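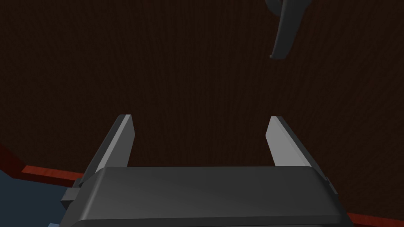

17 Sep 2021

Third day on the humidity readings. Meter in the north room of the Utberg house gave 92 per cent at six this morning, before the windows were opened, and the wall behind the bookcase is worse than the wall beside it. Moved the bookcase out by a hand's width and left it there.

The old dehumidifier, a Mamo, has a tank that shuts the motor off when full. It was full again at breakfast. Emptied it, cleaned the filter, refitted the float. The float sticks on the left-hand side and has done since May. I have filed the edge of the guide down once already and do not want to take more off it.

Rang Kutumow about the airbrick. They want 95 for the visit and 200 if the brick has to be cut out, scaffold not included – no scaffold is needed, as it can be reached from the kitchen steps, but they would not change the quote over the telephone. Asked for it in writing.

Spent the afternoon under the floor. The joists nearest the outside wall took the pin meter further than I liked, though the probe met firm timber everywhere I pushed it. Soil is higher than the drawing shows, and within a few inches of the underside at the back corner. Whoever laid the path on the Broralero side raised the ground with it and covered the lower vent. Cleared what I could with a trowel. Air can now be felt at the opening with a wet finger, faintly.

Electricity meter read 2673 when I came back up. Will read it again at the same hour tomorrow to see what the dehumidifier costs to run. If it is as much as I suspect, the heater in the hall goes off at night.

Rain from four onwards. The gutter joint over the back door still drips, one drop at a time, on to the step. Sealant is in the shed but the tube has gone hard at the nozzle. Need a new one, also pins for the meter.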